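Working Next to the Bread Arm: Tips for the Packing Table
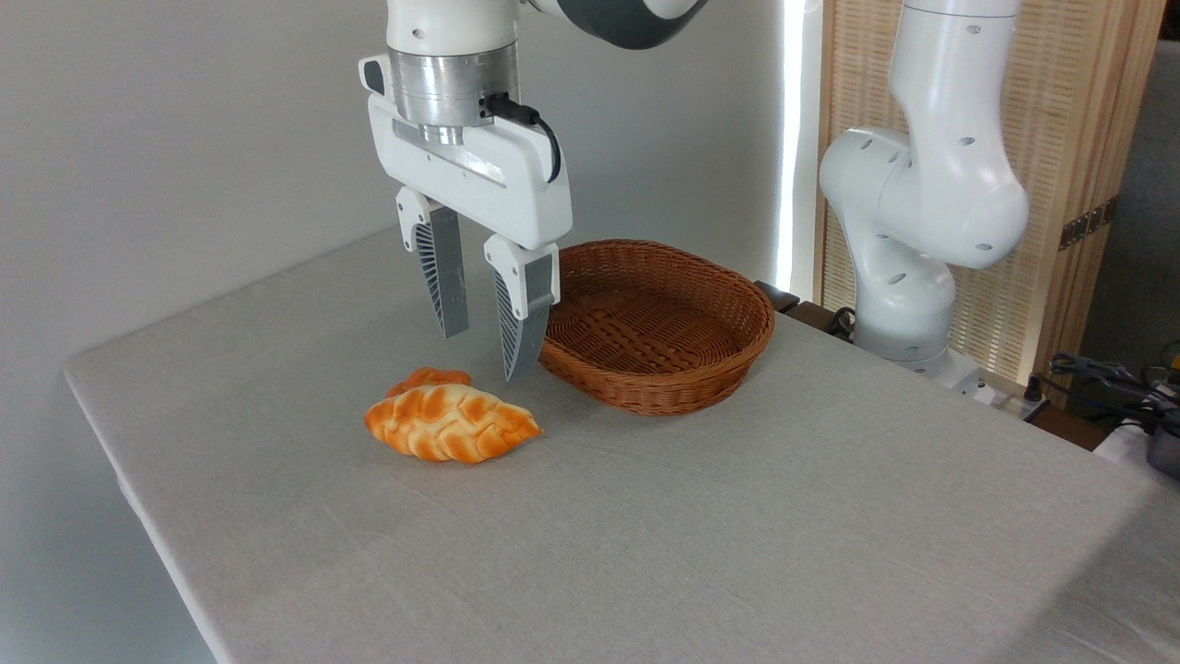
Most of us came to the packing table by way of the ovens or the shop counter, and the habits we brought with us were made for people working next to people. These are the ones we changed after the arms arrived at Votthorpe in January. Anju Sandhu started the list on the back of an order sheet and the rest of us added to it.

Pull the cloth flat before every run. A person's hand doesn't care about a wrinkle. The fingers come down close to the table, and a fold can drag along with the loaf. Smooth from the back toward you and let the extra hang over the side.

Leave space between pieces. When two loaves touch, the arm may nudge one while it goes for the other. A hand's width is plenty. On busy mornings this is the first thing people forget.

Use low baskets. The deep ones are fine for carrying, but a wide basket with a low rim is easier to fill and easier to check. Put it back in the same spot each time. Nevzat Altıntaş sewed a line of dark thread into our spare cloth to show where the edge goes, and it has held up through the wash.

Practice with play bread. Real loaves get stale and drop crumbs after a few tries. Toy ones can be handled all afternoon by whoever is learning. Keep them in their own bin with a lid, well away from anything for sale.

Keep cables off the floor where you walk. Check them at the start of the shift. If one has slipped down, stop the arm first and then move it.

Wipe the finger pads with a damp cloth, no soap. Glaze builds up faster than you'd expect, especially on the sweet breads. Let the pads dry before you restart.

Tie back sleeves and apron strings. Same rule as the mixer.

Stop it before you reach in. Even for a crumb. Ignacio Domínguez has the night shift say "stopped" out loud, and the day shift has picked it up too.

On the jobs themselves: we pack about 800 pieces on a normal day, and before January that was two people standing for the whole shift. Now one person watches the table and the other does labels, phone orders and the odd-shaped loaves. We swap every 240 minutes. Seema Bhatt says her wrists are better. She also says the watching is duller than the packing was, and a few others agree, so if you run the rota, don't leave the same person on it all week.

Write down every miss, with the type of loaf. Our sheet had 156 lines on it when we last went through it, and most were braids set too close together. That took one conversation to fix.

Keep one table for packing by hand. New people should learn it that way first, and you will want it when the power goes out. Ours is by the cold room door, with the good scissors tied to the leg.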